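How to Dust Matte Black Parts and Dotted Grips

I love this job! Ten minutes on a Thursday evening and everything black in the workshop looks cared for again.

You'll need a soft brush, a barely damp microfiber cloth and a dry one. I use the Guillot brush, 62 bristle tufts and gentle as anything.

1. Switch everything off.
2. Brush top to bottom, 3 light passes.
3. Wipe with the damp cloth, then the dry one.

Go slowly on matte surfaces, they love to hang on to lint. On a rounded black tube you'll spot the faint light specks best from the side, and a grip with a fine grid of small raised dots wants tiny circles with the brush, then a second go crossways!

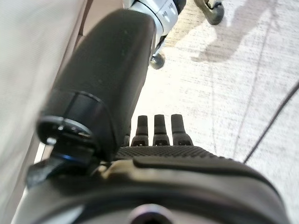
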